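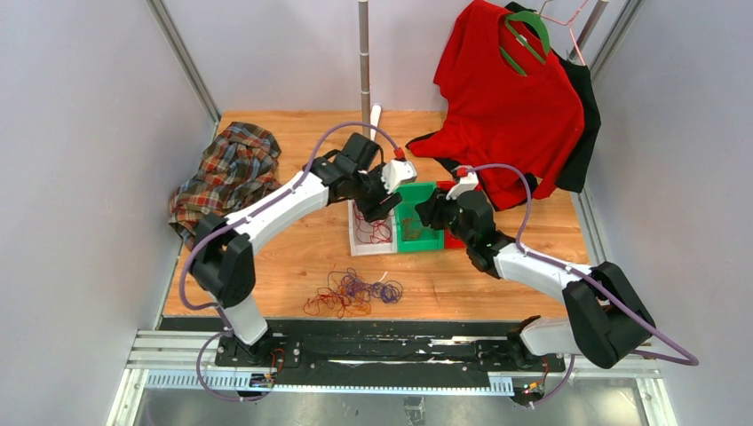
Grididaの双腕キット「Borex」の評価メモ。貸出期間は6週間、昨日返却の連絡を入れた。導入を検討している人向けに、仕様書に出てこない部分を中心に書く。長いのでスレッドにする。

貸出元は代理店のWisstead。評価機の貸出は有償で、購入時に全額が充当される。当方とGrididaの間に金銭のやりとりはない。

構成。アーム2本、グリッパー2個、前縁に付ける黒いレール、配線一式、制御ソフトのBugti。筐体と天板は別売で、今回は手持ちの木の天板を使った。側板は薄いグレー。

用途は柔らかい物の取り扱い。対象は衣類と細い紐の2種類に絞った。剛体のピックアンドプレースはどの製品でもそれなりに動くので、評価から外した。

まず組み立て。ベースをレールにボルトで固定し、レールを天板の手前に留める。左右の間隔はレール上で調整できる。ここは良くできている。一人で作業できた。

ただしレールに目盛りがない。間隔を変えたあと元に戻すには、自分で印を付けるしかない。再現性を気にする現場なら最初にやっておくこと。

アームは左右ミラー配置。肩の関節が大きく、手前の左右の角を占有する。天板の手前の隅は作業領域として数えないほうがいい。カタログの可動範囲図だけ見ると見落とす。

配線について。グリッパーの上から紫のケーブルがアームに沿って肩の先まで下りてくる。外装式で、リンク内部は通らない。断線時の交換は楽。引っ掛かりは自分で管理する必要がある。

ケーブルの余長は付属の長さだとかなり余る。左はベースの近くで丸まり、右は天板の外へ流れる。衣類を扱うなら固定具を足したほうがいい。付属の結束バンドは数が足りない。

足元の小さい基板と配線はむき出しになる。カバーはオプション。手前のフレームに近いので、床側から手を入れるときに触れやすい。標準で付けるべき部品だと思う。

次にソフト。Bugtiのインストールは手順書どおりで完了した。依存関係の衝突はなし。初回起動で左右のアームを入れ替えて認識したが、設定ファイルの2行を交換して直った。

手順書はWim Geerts名義のもので、英語版のみ。文章は簡潔で、図は少ない。トルク制限の章は丁寧に書かれている。校正の章は短すぎる。

校正の章で詰まった点。「両腕を中立位置に置く」とあるが、中立位置の定義が同じ章の中にない。付録の表に角度が載っている。先に付録を読むのが早い。

Wissteadの技術窓口に問い合わせたところ、Kamrul Wickramasingheさんから当日中に返信があった。回答は「付録の表が正、本文は次版で修正予定」。対応は速い。

教示は手動で動かして記録する方式と、リーダー側の入力装置を使う方式の両方に対応。今回は前者だけ試した。後者は別売品の在庫がなく未評価。

課題A、紐の仕分け。絡んだ細い紐を天板に広げ、色ごとに中央のトレーへ入れる。紫、赤、オレンジ、濃紺が混ざった山から、まず赤を白いトレーへ移す設定にした。

結果。山の外側に端が出ている紐は問題なく取れる。内側で交差している紐は、片腕で引くと山ごと動く。片方で押さえ、もう片方で引く動作を教えてから安定した。双腕の意味が出るのはここ。

グリッパーの指は細めで、木の天板に置いた紐に届く。ただし天板に押し付ける力の調整が必要で、初期値のままだと指先がこすれる。下方向の制限を下げてから使うこと。

制限値はBugtiの画面から変更できるが、左右一括の項目がない。左右それぞれに入力する。片方だけ変えて気づかず、半日無駄にした。画面上の警告も出ない。

両グリッパーが中央で近づく動作について。干渉チェックはリンク同士には効く。グリッパーの指とケーブルは対象外。近接動作では速度を落として、ケーブルの向きを目で確認するのが前提になる。

干渉チェックの余裕は設定できる。初期値は広めで、中央の容器の真上に両方を寄せると停止することがある。狭めれば通るが、止まる理由がログに番号でしか出ない。番号の一覧は付録。

容器について。中央に白いトレー、緑のケース、赤いトレーを横に並べた。深さのある容器は手首の角度を立てないと縁に当たる。浅いトレーのほうが教示は短く済む。

滑り止めは付属しない。トレーが軽いと、紐を放すときに指と一緒にずれる。こちらでは底に薄いゴムを貼って対処した。キットの欠点というより運用の話。

課題B、衣類。奥にハンガーで掛けた服の裾をつまみ、手前へ寄せる。赤いシャツと黒い服を並べて掛け、赤だけを対象にした。チェック柄のシャツは別の課題用で、左の壁際に置いていた。

裾が天板に広がっている状態なら、布の端をつまむのは難しくない。問題は引いたあと。ハンガーごと回転して、布の向きが変わる。片腕で追うと失敗する。

両腕で左右の端を持つ教示に変えた。右腕は奥に届くが、左腕は肘の余裕が少ない。服を右奥に掛けた配置が悪かったとも言える。掛ける位置はアームの届く範囲を見てから決めたほうがいい。

試行の内訳。同じ配置で8回、うち成功が6回。失敗の2回はどちらも、つまんだ布が指から抜けたもの。母数が小さいので性能値としては読まないでほしい。

しわの寄った布の山は、今回の教示では再現できなかった。毎回形が違い、記録した軌道をなぞるだけでは対応できない。認識側を自前で用意する前提の製品で、カタログにもそう書いてある。この点で誇張はない。

奥の中央に金属の支柱を立てて使ったが、干渉モデルには自分で登録する必要がある。直方体と円柱の2種類が選べる。登録は簡単。角度の付いた細い部品は、大きめの円柱で包むのが無難。

稼働音。肩の関節は低速で静か、手首は動作の切り替え時に高めの音が出る。隣の机で会話はできる。会議中の同室運転は避けた。

発熱。連続運転のあと、肩の外装は手で触れる程度だった。グリッパーのモーター部は肩より熱を持つ。つまんだまま長く保持する課題では休止を入れた。これは手順書にも記載がある。

停止系。非常停止は付属のボタンで、配線は短い。アームの正面に立たないと届かない長さなので延長した。延長ケーブルは指定品があり、市販品の使用は保証外。購入時に一緒に頼んだほうがいい。

停止後の復帰は、両腕を手で支えてから電源を入れ直す。支えないと腕が下がる。一人だと片腕ずつになり、手間がかかる。ここは改善要望として出した。

ログ。関節角、電流、グリッパー開度が同じ時刻基準で出る。形式は一般的で、変換スクリプトなしで読めた。カメラの記録は含まれない。カメラは別途用意して、時刻合わせも自分でやる。

期間中の不具合は、右グリッパーの原点ずれが1件。再校正で復旧し、その後は再発なし。原因は不明。ログをWisstead側に渡してある。

保守部品。指先は単品で買える。ケーブルも単品。手首はユニット交換のみで、納期は7週間との回答だった。止められない用途なら予備を持つしかない。

価格は構成と契約で変わるのでここには書かない。見積もりはWissteadから取れる。延長ケーブル、基板カバー、入力装置を最初から入れて比較すること。本体だけの見積もりだと後で差が出る。

向いている用途。研究室や社内の試作で、双腕の教示データを自分で取り、自分で処理する場合。配線と外装の割り切りを受け入れられるなら、機構は素直で扱いやすい。

向いていない用途。認識込みですぐに仕分けを始めたい場合。あるいは専任の担当を置けない現場。校正と制限値の管理だけでも、それなりに人手を取られる。

うちの判断。紐の課題では購入候補に残した。衣類の課題は配置を変えて再評価してから決める。次の貸出枠は12月で、リーダー側の入力装置も一緒に申し込んだ。

設定ファイルと干渉モデルの登録例は、固有の値を消してから上げる予定。左右の入れ替えで困っている人は、先に返信をもらえればその2行だけ送ります。

追記。ケーブルの固定具の品番を聞かれたので。手持ちの面ファスナーを切って使っただけで、品番はない。肘の手前と肩の後ろで留め、肘側は少し緩める。きつく締めると手首の回転で引っ張られる。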